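4.2 Wiping as a shared habit

What delighted us most in the Flandbridge diaries was how much people had to say about wiping a table! We had expected short notes. Instead, the 96 households sent in 2487 entries, and 510 of them dwell on the sponge alone: when to change it, where it lives, who may use it (Figure 3).
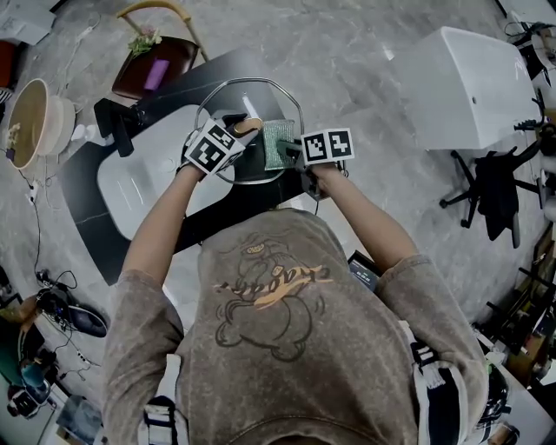

Figure 3. A green-and-silver scrubbing sponge held upright over a table.

Carla Jaber objected that the diaries favour people who already enjoy cleaning, and that a tired parent in Cornmont would write far less. It is a fair point, and a fascinating one, as the shortest entries are often the richest. One January entry reads simply "sponge moved again".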